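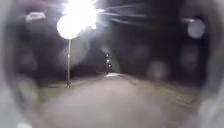 Second season with the drag line

2018-04-09

I walked the line again before our club's last practice run of the spring. For anyone new, a drag hunt follows a laid scent, so there is no fox and the route is set ahead of time. Ours starts at the Gonach gate and runs nearly 13 miles if you take every loop.

The creek crossing below the Cheng place is out. The bank has dropped on the far side and I don't want horses landing there. We'll use the farm bridge, single file, at a walk.

Two coops need new top boards. The one in the hay field is fine. Please stay on the outside edge of that field, as it was seeded in March.

My mare did 10 miles last week and came home sound. She still pulls when the hounds open up, so I've gone back to the stronger bit.

Cap fee for guests is 80 dollars, same as last year. Hound exercise on foot starts in July, early in the morning. Bring boots you don't mind getting wet, and leave your own dogs at home.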